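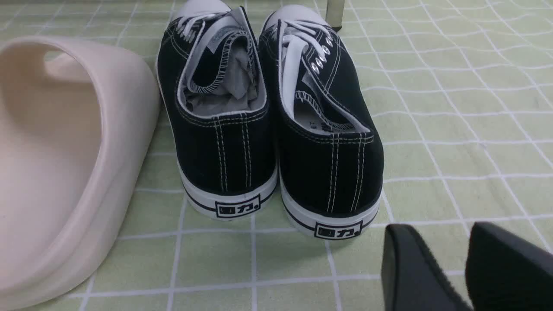

Figure 4.1 Canvas low-tops with white rubber soles, seen from the heel. The left shoe has tissue paper in it.

Chapter 4
Canvas Footwear: Construction, Packing, and Shelf Care

Key terms: upper, heel counter, binding, foxing, toe cap, eyelet, insole, last, tissue fill

Most people who sell shoes learn to look at them from the side, the way they sit on a display shelf. People who receive, inspect, and store shoes spend more time looking at the back and into the opening. The heel shows how straight the stitching was run and whether the two shoes of a pair match in height. The opening shows the lining, the insole, and whatever the factory put inside before the box was closed.

This chapter deals with canvas shoes on rubber soles. They are simple compared with the welted leather shoes in Chapter 3, and they come through a stockroom in much larger numbers. A mid-sized store such as the Rorton outlet used in our case study took in 3,076 pairs of canvas shoes in one year, and up to 30 of those pairs could arrive in a single carton.

4.1 The parts of the shoe

The upper is everything above the sole. On a canvas shoe it is cut from woven cotton or a cotton blend and sewn together in flat pieces before it is pulled over the last. Seams that carry strain are usually sewn with two parallel rows of stitching. On black canvas with white thread, as in Figure 4.1, the rows are easy to follow down the heel, and a wandering line shows up at once. On thread that matches the cloth the same fault can pass unnoticed until the seam opens.

The heel counter is the stiffened area at the back. It keeps the shoe from folding down when a foot is pushed in. Press it with a thumb. It should give a little and spring back.

The edge of the collar is finished with binding, a narrow strip folded over the raw cloth. Inside, the lining may be joined with overlock stitching, a zigzag of thread that keeps the cut edge from fraying. Loose ends here are a common complaint from customers, who feel them against the ankle.

The strip of rubber that runs around the shoe where the upper meets the sole is called foxing. It often carries a colored stripe, and the maker's mark is commonly placed at the back of it. The shoes in the figure are marked 回力 at the heel.

4.2 Paper inside the shoe

Tissue fill holds the toe and midfoot in shape while the shoe is boxed. Canvas has no stiffness of its own between the toe cap and the counter, and a shoe packed flat will crease across the laces. Crumpled paper works better than folded paper - it pushes out in all directions and does not leave a ridge.

When you inspect a pair, take the paper out of both shoes. Check the toe for loose glue and the insole for printing that has smeared. Put the paper back before the lid goes on. The stockroom manual at Friesen allows 35 seconds per pair for this step, and most trainees reach that pace within their first month.

Activity 4A
Take one pair of canvas shoes from stock. Set them side by side with the heels toward you. Compare the height of the collars, the line of the heel stitching, and the position of the stripe on the foxing. Write down any difference, then check the eyelets and laces from above. Keep your notes for Section 4.3, where you will use them to fill out a receiving sheet.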